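June
by Rizwan Satti

Building the same thing twice: my project on copying with bricks

For my project I wanted to find out how easy it is to copy a simple brick model when you've only got another model to look at and no instructions. I got the idea from babysitting my cousins, who spent a whole Sunday arguing over whether two towers were the same or not (they weren't, and it got quite heated!). I'm on the Dilside design course and we were allowed to pick anything to do with making, so bricks it was.

What I used

I borrowed a tub of large bricks, the chunky sort with big round studs that small children can manage. Mixed colours, mostly well used. I did everything on the dark grey table with the wood grain, which has its fair share of scratches but is nice and flat, and bright bricks are really easy to pick out against it. I also had a notebook, a timer on my phone and far too much tea.

What I did

I started with just two colours, blue and orange. My first models were tiny: an orange brick on the table and a blue 2x2 pushed on top so that it only covers part of it. I thought that would be too easy to be worth doing, but it's where most of the interesting mistakes came from. If you put the blue on the right you get one model, and if you put it on the left you get its opposite, and people mix these up all the time, especially if they're sitting across the table from you.

So I made left and right the main part of the project. I'd set out a pair, ask someone to look at it, then ask them to build their own next to it. After that I moved on to a taller stack with more colours in it, just to see if people slowed down.

The two blue and orange pairs are set out one above the other, with blue on the left in the lower one and on the right in the upper one. Past them is part of the bigger stack, with red and green at the top, then tan, lime green and a long orange brick.
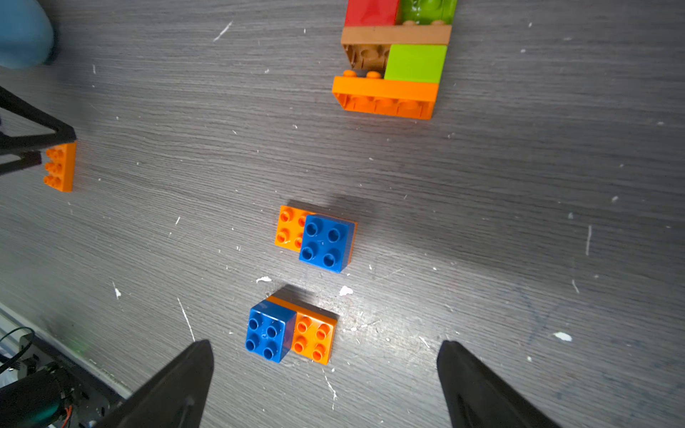 What I found out

I had 13 people try it, which was more than I expected to talk into it. Nearly all of them got the colours right first time, but four built the little pair the wrong way round and were completely sure it was correct until I turned it for them. The taller stack took longer, but people were much more careful with it! They checked each layer and went back if something looked off. With the small pair they just had a quick glance and went for it.

The long bricks were the hardest bit of the stack. Everyone remembered there was one, but getting the smaller bricks to sit over the right studs took a few goes.

What I'd change

I should have told everyone where to sit. Some were next to me and some were opposite, and I only started writing that down halfway through, so I can't say for certain how much it mattered. I'd also like to try it with two bricks of the same colour, where you'd only have the overlap to go on. My write-up of the timings is in the back of my notebook and I'll bring it to the next session.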